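16/01/2018

The plan for January was to get every gift wrapped, labeled and out of the house before the month got any ideas. We have three birthdays and a housewarming in the space of two weeks, which I blame on other people's parents and on one landlord.

I am not a natural packer. My mother could wrap a bicycle so that it looked like a bicycle made of paper. I wrap a book and it looks like I've hidden a shoe. So a few years ago I gave up on paper and went over to boxes, the kind with a lid, and my life got better in a small way that I have bored a lot of people with.

The trouble with boxes is that you have to fill them. A scarf in a big box slides around like it's looking for the exit. You end up wandering the house for things to go with the scarf, and that's how my sister-in-law once got a cardigan, a jar of mustard and a flashlight. She was very nice about it. She still brings up the flashlight.
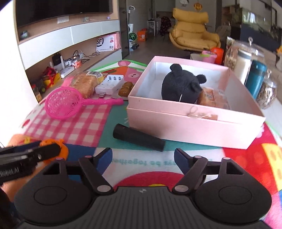 Judite Cordeiro, who used to work the gift counter at Escobar and has opinions, gave me her method over the phone. Start with the soft thing, put the breakable thing against it, and stop before you think you're done. I always miss the stopping part. The pink box got a black bear head with a pastry in a clear bag tucked in the corner beside it, and I'd say that is a complete thought. A bear, a snack. But there was a loaf of bread right there on the play mat too, also bagged, and I had a serious conversation with myself about whether bread is a present. (It is at a housewarming. At a birthday it's groceries.)

I pack on the floor, by the way. I've tried the dining table and everything I need ends up on the chairs, under the mail. The mat is kinder on the knees, and the cartoon pig doesn't criticize.

Then there's the lid. I park it under the base while I fill the box, a habit I was proud of until I spent a good chunk of last January looking for a lid that was holding up the box I was looking for it with. Vega Nieto watched me do this from the couch for the whole of a Trisden commercial and most of a weather report, then asked if I'd like a hint. I said no. I wish to be clear that I found it on my own.

Still to do: the housewarming box, which so far consists of good intentions and a dish towel, and a birthday for an 11-year-old who has asked for "money or a lizard." I have a very nice box for the money.

Tape is in the kitchen drawer. Scissors were in the kitchen drawer.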